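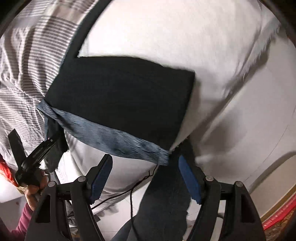 El etiquetado textil y la obligación de informar

La ropa es uno de los pocos bienes de consumo cotidiano que se adquiere casi siempre sin conocer su duración probable. Un electrodoméstico lleva garantía, manual y, en muchos casos, un índice de consumo. Un alimento envasado declara su fecha de caducidad y su composición nutricional. Una camisa, en cambio, llega a manos del comprador con una etiqueta cosida en la costura lateral que indica la fibra y una serie de símbolos de lavado que buena parte de la población no sabe interpretar. Sobre la resistencia del tejido, la calidad de las costuras o la posibilidad de encontrar un botón de repuesto dentro de tres años, la etiqueta guarda silencio.

Este artículo sostiene que ese silencio debe corregirse por vía normativa, y que la corrección es más sencilla de lo que el sector suele afirmar.

Conviene empezar por la información que ya existe. Los fabricantes de prendas de cierto volumen someten sus tejidos a ensayos de abrasión, de solidez del color y de estabilidad dimensional. Son pruebas conocidas, repetibles y de coste moderado. Sus resultados figuran en las fichas técnicas que el proveedor entrega a la marca, y en ellas se apoya el departamento de compras para aceptar o devolver una partida. El dato circula, por tanto, entre empresas. Quien queda fuera de esa circulación es la persona que paga la prenda.

La ingeniera textil Elvia Villalobos, que dirigió durante seis temporadas el control de calidad de la firma Serrano, lo expuso en enero ante la mesa sectorial de consumo con un ejemplo elocuente. Dos pantalones negros de algodón, idénticos en el escaparate y con una diferencia de precio mínima, habían dado en el ensayo de abrasión resultados muy distintos: uno cedía a los 3.000 ciclos y el otro superaba con holgura ese umbral. Las etiquetas de ambos eran iguales palabra por palabra. «El comprador elige por el tacto y por el color, que son precisamente las dos cualidades que un acabado puede simular», señaló.

Frente a la propuesta de una declaración obligatoria de durabilidad se han formulado dos objeciones que merecen respuesta detenida.

La primera es de orden económico. Heriberto Tapia, portavoz de la agrupación de pequeños confeccionistas Idari, advierte de que un taller con pocas referencias y series cortas no puede asumir el mismo régimen de ensayos que un grupo internacional. La observación es justa y debe atenderse en el diseño de la norma. Cabe establecer un umbral – por ejemplo, series superiores a 200 unidades por modelo – por debajo del cual baste con trasladar al consumidor los datos del fabricante del tejido. También cabe admitir ensayos compartidos cuando varios talleres emplean la misma tela. Lo que no parece razonable es que la situación del taller pequeño sirva de argumento para eximir a quienes disponen ya de laboratorio propio y archivan los resultados sin publicarlos.

La segunda objeción es de carácter cultural. Se alega que el público no atiende a las etiquetas y que un dato más se perderá entre los anteriores. El argumento olvida que la atención depende en gran medida de la forma. Los símbolos de conservación se diseñaron para el profesional de la lavandería y se trasladaron después al hogar sin apenas adaptación; que se consulten poco no demuestra desinterés. Una escala breve, visible en el punto de venta y también en la ficha de la tienda en línea, cumpliría otra función, pues intervendría antes de la compra y no en el momento del primer lavado.

La experiencia de la cadena Vonar resulta instructiva en este punto. La empresa incorporó de manera voluntaria una indicación de resistencia en su línea de ropa de trabajo. Según explicó su responsable de producto, Baiba Rätsep, las devoluciones por desgaste prematuro descendieron en las 2 campañas siguientes, y el personal de tienda pasó a recibir preguntas que antes no recibía: qué costura lleva el bajo, si la cremallera puede sustituirse, cuánto encoge la prenda. No se trata de una prueba concluyente, y la propia compañía se abstuvo de presentarla como tal. Indica, con todo, que existe una demanda de información cuando esta se ofrece en términos comprensibles.

Queda la cuestión de la reparación, que con frecuencia se aborda por separado y que debería formar parte del mismo texto legal. Una prenda duradera que no admite arreglo tiene una vida más corta que otra de tejido modesto cuyo forro puede descoserse y volver a montarse. Montserrat Sandoval, modista y profesora de patronaje, ha insistido en que los márgenes de costura se han reducido hasta hacer inviable ensanchar una cintura o sacar un bajo. Ese margen se mide en centímetros y puede declararse sin ensayo alguno. Lo mismo sucede con la disponibilidad de botones, cierres y tela de remiendo.

Desde el punto de vista de la Administración, la vigilancia del cumplimiento no exige estructuras nuevas. Los servicios de inspección toman ya muestras para verificar la composición declarada, y la misma muestra permitiría contrastar el valor de resistencia. La jurista Brisa Palacios ha propuesto que las discrepancias se sancionen conforme al régimen vigente en materia de publicidad engañosa, solución que evitaría años de tramitación y que esta tribuna considera acertada. Resta fijar el margen de tolerancia, asunto técnico sobre el que los laboratorios deberían pronunciarse antes de que se abra el periodo de alegaciones.

El proyecto de decreto que se encuentra en fase de consulta recoge la declaración de fibras recicladas y deja fuera la durabilidad. Sería deseable que el texto definitivo la incluyera, aunque fuese con un calendario de aplicación gradual que comenzase por la ropa de trabajo, el uniforme escolar y la prenda de abrigo, categorías en las que el gasto de las familias es mayor y el uso más intenso.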